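Seasonal trail & visitor staff wanted, Relden Canyon Preserve

We need people. Two spots open on the trail crew, plus a few part-time hours at the visitor desk. Start is October, earlier if you can swing it.

Quick background. Relden is a public preserve, not a national park, but we sit right up against protected land and get a lot of the same visitors. Campground, slot canyon loop, the old Mesonard homestead with the stone barn, picnic area by the creek. Busy on weekends, dead on a Tuesday morning.

Trail crew
Clearing brush, fixing steps, hauling gravel, resetting signs that the wind took. Also the drainage on the Aveck switchbacks, which is a mess every fall. You'll carry up to 40 pounds on steep ground. The climb from the lower lot to the rim is 1,000 feet, and you will do it most days, sometimes twice. Boots are on you. Hard hat, gloves and tools are on us.

No experience needed if you're fit and you listen. Chainsaw card is a plus. So is any first aid training, send a copy if its current.
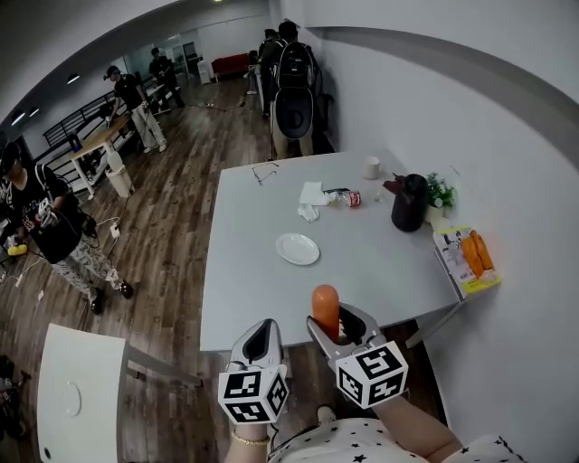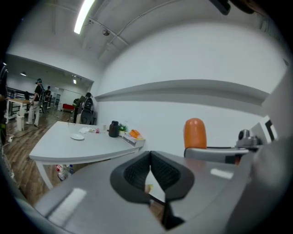 Visitor desk
Selling day passes, handing out maps, answering the phone, telling people no, you can't fly that in here. Part time, mostly Friday through Sunday. Some Spanish very welcome. You should like talking to strangers and be okay saying the same thing all day (where's the restroom, is the creek trail open, how long is the loop).

Desk staff also help with the homestead tours once they've learned the route. There's a script. You can wander off it a little.

Housing
Shared bunkhouse for trail crew, own room, shared kitchen. No pets, sorry. Cell signal is poor at the bunkhouse, better up at the Pană overlook. Wifi in the office only. Desk staff need to live nearby or have there own place to stay. Closest groceries are down in town so plan ahead.

Pay
Hourly, every two weeks. Overtime if a storm closes the road and we have to clear it. Trail crew who stay to the end of the season get a $1,000 bonus with the last check.

Must have
18 or older
Driver's license, clean-ish record
OK working outside in cold, heat, mud
Weekends

How to apply
Short email with your name, which job, when you can start, and two people we can call. Resume fine but not required. Put "trail" or "desk" in the subject line or it gets lost. Send to Aníbal Taipe, crew lead, address is on the contact page. Or stop by the office before 4 pm and ask for a paper form.

Aníbal is out on the trail most mornings so give him a day or two to write back. We'll fill these as good people come in, so don't sit on it. Interviews by phone first, then a walk up to the rim with the crew. Wear real shoes for that one.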